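Why Does Dried Fruit Last So Long?

Hello again, young cooks and curious people! Today we are going to think about something you may have in a cupboard at home without ever having wondered about it, and that is dried fruit. Raisins, dates, apricots, figs, those chewy rings of apple that stick to your teeth. They can sit in a jar for months and still be good to eat, but leave a fresh plum in your school bag over half-term and, well, you will be very sorry when you open the bag.

Let's start with a fresh fruit, because that is where every dried one begins. An orange is a wonderful thing. It has a thick skin to keep the juice in, and inside there are little segments, and inside those there are even littler bags, each one full of juice. Most of an orange is water. If you have ever squeezed one over a glass and got it all down your sleeve, you know this already!

Now think of a red date, the wrinkly sort that some families put in soups and sweet teas. It was once plump and smooth, with a crisp bite rather like an apple. Then it was dried, and the water inside went off into the air, a tiny bit at a time. The skin was still the same size, but there was less inside to fill it, so it crumpled up. Your fingertips go wrinkly in the bath too, although that happens in quite a different way, so please don't worry that you are turning into a date.

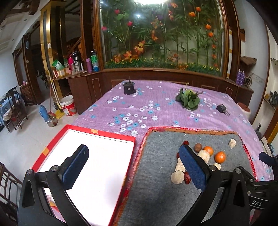 The interesting part is what gets left behind when the water goes. The sugar stays, and so does a lot of the flavour, all squashed into a smaller space. That is why a raisin tastes so much sweeter than a grape. It has the grape's sugar in it, only there is hardly any water to spread it out.

So why doesn't it go mouldy? Mould is a living thing, and so are the tiny germs that make food go bad. Like you and me and the cat next door, they need water. In a fresh fruit there is plenty for them to drink. In a dried fruit there is very little, and the sugar holds on to what there is, so the mould can't easily get going. People worked this out thousands of years ago, long before anybody had a fridge, simply by laying their fruit in the sun and finding that it kept.

What about nuts?

A walnut does something similar, and it brings its own box as well. When it grows on the tree it is wrapped in a green coat, and underneath the coat is the hard brown shell we know. After the nuts are picked they are dried, and the shell helps to keep the part we eat safe from knocks and nibbling insects. My grandmother kept hers in a big bowl by the door and we children were allowed to crack one each after supper, which took ages and made a dreadful mess of crumbs, and I still think they taste better that way.
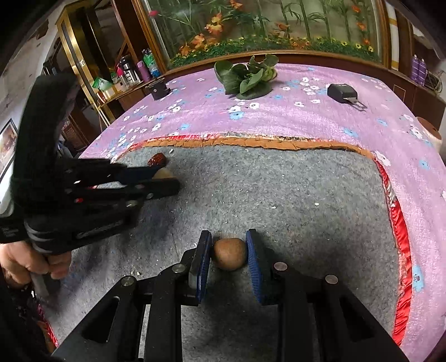

Try it yourself: grape to raisin

You will need a handful of seedless grapes, a baking tray, some baking paper and a grown-up to look after the oven.

1. Wash the grapes and pat them dry with a clean tea towel.

2. Put one grape aside on a saucer, so you can compare it later.

3. Spread the others out on the paper so they aren't touching.

4. Ask your grown-up to put them in a very low oven and check them every hour. It takes most of an afternoon, so have a good book ready.

5. Let them cool completely, then put a raisin next to the grape you saved. Which one is heavier? Which one is sweeter? Draw them both if you like drawing.

Words to remember

Mould: a furry living thing that grows on damp food.

Segment: one of the pieces inside an orange.

Shell: the hard outside of a nut.

Written by Erzsébet Pálfi for the Imska children's pages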